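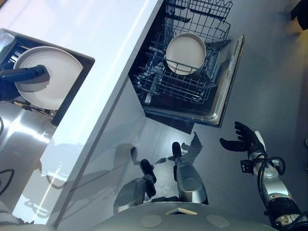 Sirkka Peltonen avait gardé de sa mère l'habitude de ne rien décider avant que la vaisselle soit faite. La lettre du notaire était arrivée le matin, elle l'avait lue dans l'entrée, puis glissée sous le téléphone. À midi elle n'avait pas mangé. Maintenant le lave-vaisselle était ouvert, la porte rabattue, le panier tiré à moitié, et un bol blanc se tenait debout contre les tiges. La grande assiette blanche était de l'autre côté, dans le casier noir, près du plan de travail. Il y avait trop de lumière sur ce plan de travail à cette heure. Elle avait demandé un store à Oksanen, qui lui louait l'appartement depuis onze ans, et Oksanen avait dit qu'il y penserait.

Le bol venait de la maison de Rellton. L'assiette aussi. C'était tout ce qu'elle avait pris après l'enterrement, avec une couverture et la boîte à couture. Son frère avait gardé le reste et la maison autour. Il vendait à présent. La lettre disait que l'acheteur s'appelait Watell, qu'il offrait un prix convenable et qu'il fallait deux signatures avant la fin de juin.

Elle prit le bol par le bord et le posa sur le comptoir. Sa mère y servait la soupe aux pois, et son frère, petit, refusait de manger dans un autre. Il y avait eu des disputes pour cela. Une fois, il l'avait emporté dans son lit.

Le téléphone sonna. Elle alla répondre.

— Tu as reçu la lettre ? demanda son frère.

— Oui.

— Et alors ?

— Je n'ai pas fini la vaisselle.

Il se tut. Elle entendait une radio derrière lui, une émission sur le prix du bois.

— Il est bien, ce Watell, reprit-il. Il veut garder le poêle. Il a deux filles.

— Quel âge ?

— Je ne sais pas. Petites.

Sirkka tira la lettre de sous l'appareil et la déplia. On avait écrit « la propriété » partout, jamais « la maison ». La parcelle portait le numéro 41, ce qu'elle ignorait. Elle avait vécu vingt ans là-bas sans connaître ce numéro.

— Le pommier est sur la parcelle ? demanda-t-elle.

— Quel pommier ?

— Celui du fond.

— Il est tombé, Sirkka. Il y a deux hivers. Je te l'avais dit.

Il ne le lui avait pas dit, ou elle avait oublié. Elle répondit que c'était possible. Il parla encore un moment du notaire, du car de Filley qui partait trop tôt, du lit qu'il pouvait lui préparer si elle venait la veille.

— J'ai le bol, dit-elle.

— Quel bol ?

— Le blanc. Celui de la soupe.

— C'est toi qui l'as ? Je l'ai cherché, figure-toi. J'ai vidé tout le buffet.

Elle promit de rappeler le soir et raccrocha. Dans la cuisine, elle rangea l'assiette dans le placard, repoussa le panier et releva la porte du lave-vaisselle. Elle essuya le bol, l'enveloppa dans un torchon et le mit au fond de son sac de voyage. Puis elle chercha un stylo.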